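Sorting returned small electricals: notes for the Tindness session
8 November 2020

Slide 1 - Opening
Introduce the subject: what happens to cables, plugs and adaptors after a household hands them in. State the limits. Batteries and large appliances are not covered. Allow two minutes, then go straight to the figures.

Slide 2 - Where the material comes from
Alton ran 14 drop-off points in October. Total weight taken in was 544 kg, of which over 28 per cent was cable of one sort or another. Point out that the weight includes packaging. The sites do not strip it before weighing and the correction is made later, at the depot.

Slide 3 - Grading
Three grades are in use: reuse, parts, scrap. Read out the test for each.
Reuse: sound casing, legible rating label, passes the insulation test.
Parts: fails one of these but has a connector or transformer worth removing.
Scrap: everything else.
The rating label causes most disputes. A worn label with a readable voltage but no current goes to parts. Ekinci grades it as scrap, so their totals and ours can't be compared line by line.

Slide 4 - Copper content
Thin data leads give far less copper by weight than mains flex. Buyers price mixed bales at the lower figure. Separate the two before baling. If asked about aluminium cores, say that they are rare in household material and that a file cut at the end settles it.

Slide 5 - Record sheets
The Plirow sheet has 12 columns. Four are needed at the point of sorting: date, site, grade, weight. The rest can be filled in at the depot. Mention that old sheets used pounds - check the heading before adding up.

Slide 6 - Layout of the sorting surface
A plain, matt top in one colour makes small parts easier to pick out. Keep trays within reach and leave clear space between batches. Cables should be coiled before they are set down. 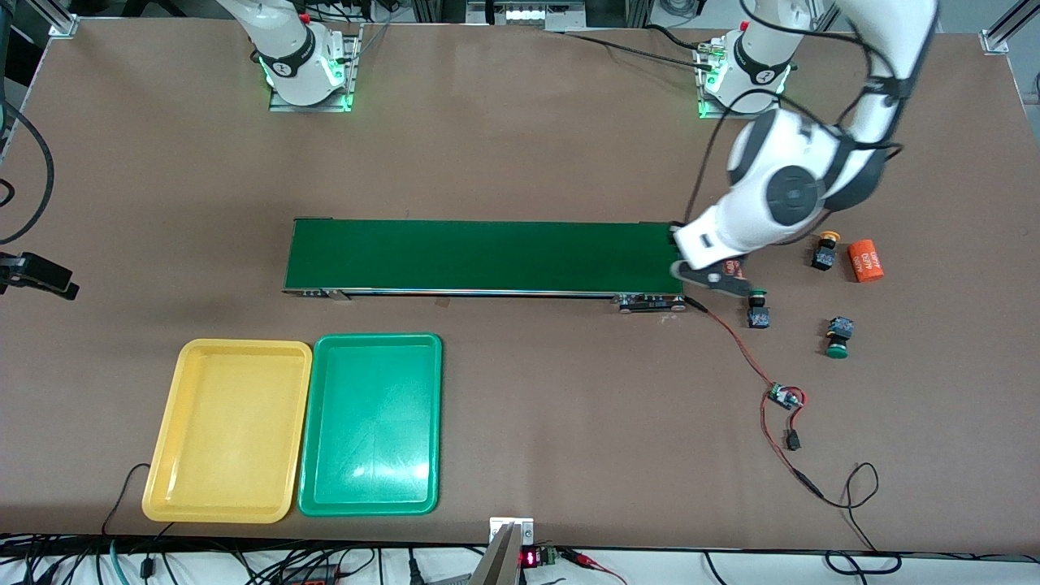 Slide 7 - Open points
Moulded plugs with a fuse: remove the fuse first or grade whole? Present practice differs between sites. Ask for views, note them, and move on.
Handouts are at the door. The grading table is on the back page.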